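3 min read

Filed under: Days Out, Robots & Gadgets

I've wanted to see inside the Jindlow building ever since it stopped being a carpet warehouse, so when the open day came up in March I booked within the hour. There were 50 places on the morning tour and I got number 39. Very pleased with myself.

We were met by Lucie Ross, who runs the workshop side, and she had us straight through the double doors without any slides at all (hooray!). The first stop was a packing arm from Skomix, sorting parcels by size. It's a handsome thing and it hardly makes a sound. I'd expected clanking. A boy near the front kept asking whether it could throw, and Murray Dhillon, who was driving it, said yes, but it wasn't allowed to.

After that came the Nesten carts, little flat trolleys that follow a painted line and stop politely if you put your foot out. I put my foot out more than once. So did everybody.

But the cloth table was what I'd come for, and it was where I stayed until they shooed us out for lunch. The people there are teaching a robot to fold clothes, and they do it by folding the clothes themselves, over and over, with a gripper in each hand. Each gripper has its own camera, so the robot ends up learning from the same view it will have when it's working. They're hoping for 2,000 folds by the summer!

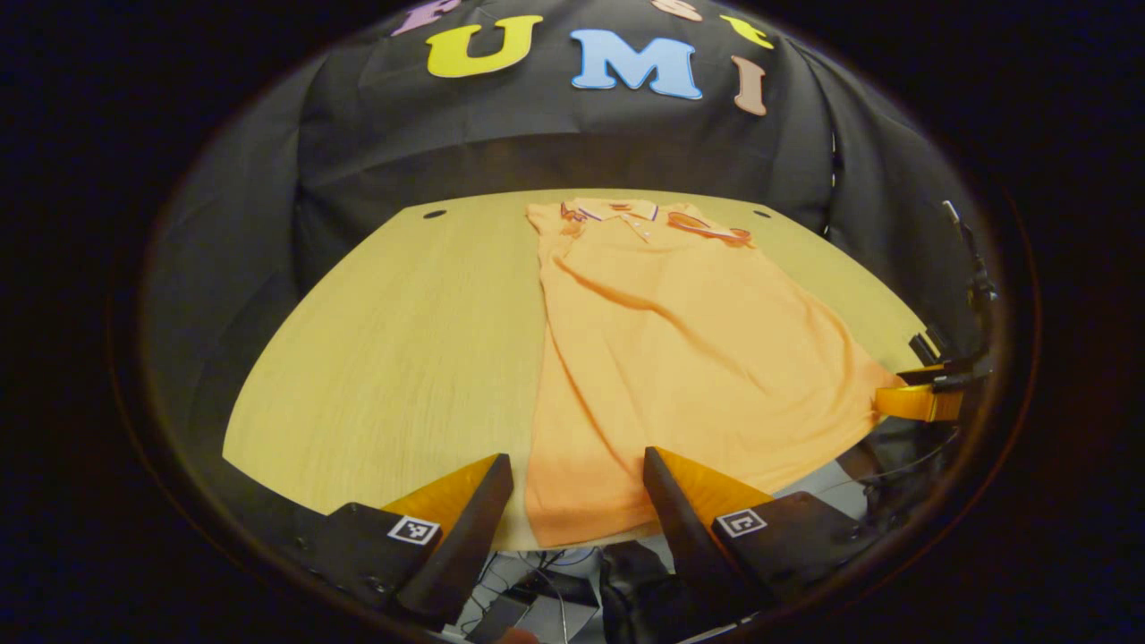
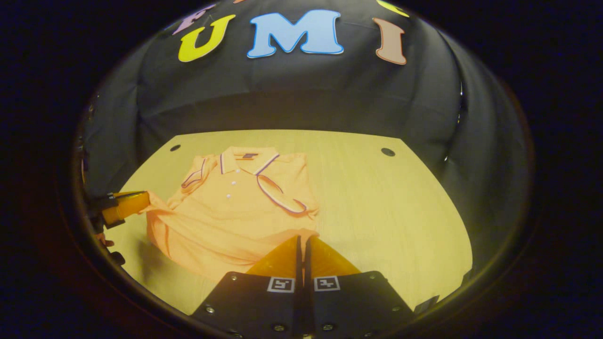 I've folded laundry all my life and never once thought about how much of it is done by feel. You slide a thumb under a hem and you know if you've got one layer or two. With a pair of grippers you've lost all that, and you have to go by looking, which makes you slow and a bit cross. I found this out because Svitlana Symonenko let a few of us have a go. A polo shirt is a good deal harder than a tea towel, too: there's a collar to keep flat, and those short sleeves with the striped cuffs have their own ideas about where to lie. Pinch the hem with one orange finger and the rest of the body ruckles up behind it. My first try looked like something from the bottom of a gym bag. My second was better, and Svitlana said they'd keep it, so somewhere in that pile of folds there's one of mine.

Lunch was soup, very good. I missed the afternoon talk on the McIntyre welding cell, as my bus was at two, but the couple I sat with were going back in for it and promised to send me their notes. If they run the day again I'll be booking the full thing, and bringing my sister, who folds fitted sheets properly and ought to be studied.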